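From: Malsha Haque
To: Pamdale Van Owners list
Subject: Re: [pamdale-vans] Rear brakes dragging after new pads

Aurelia Berchtold wrote:

> Hi all, the left rear on my van is dragging again. I put new pads on
> both sides in December, cleaned the slide pins, bled everything twice.
> After the run up to Promunstead the wheel was too hot to touch and the
> hubcap smelled awful. Right side is fine. Do I just buy a caliper? The
> rebuilt one from Żak is 113 plus the core deposit and I'd rather not
> if it's only a hose.
>
> Aurelia

Hi Aurelia,

Don't order the caliper yet! I went through the same thing on mine two winters ago and bought a caliper I didn't need (it's still on the shelf, so if you do end up needing one, talk to me before you pay Żak).

First thing I'd try is the parking brake cable. Get the rear up on stands, chock the fronts, let the brake all the way off and look at the little lever on the back of the caliper. It should sit right against its stop. If there's a gap, push it with your thumb. On mine it moved a good quarter inch and the wheel spun free right away. The cable had rusted inside the sleeve where it passes over the axle and wasn't letting go.

If the lever is on its stop and the wheel still drags, go for the hose. Crack the bleeder while it's dragging. If fluid spits out and the wheel frees up, there's pressure trapped in the line, and the old rubber hoses do swell shut inside while looking perfect on the outside. Catch the fluid in something and keep it off the paint. 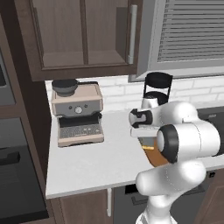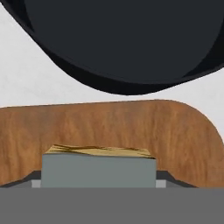

If you open the bleeder and nothing changes, then okay, it's the caliper, and probably the piston. Did you wind it back in when you did the pads, or push it with a clamp? The rear ones on ours have to be turned as they go in, and if somebody leaned on it with a C-clamp the adjuster inside may be toast. I only ask because I did exactly that the first time.

For the cable I used the Kidine one, part number ends in 277. There's another that ends in 2072 and it's for the long wheelbase, so check before you order, the pictures in the catalog look the same. Mine took an afternoon, mostly fighting the clip above the spare. Soak that clip the night before. The adjuster nut under the floor also wants a shot of penetrating oil, and count your turns when you back it off so you know where to put it back.

Oh, and look at that rotor before you drive any distance. If it's gone blue or you can feel a shake in the pedal I'd change it, and check the wheel bearing for play while you're in there. The grease doesn't like being cooked.

I'm in Pamdale until the end of the month if you want a second pair of hands, evenings after six are best. I have the wind-back tool and decent stands.

Malsha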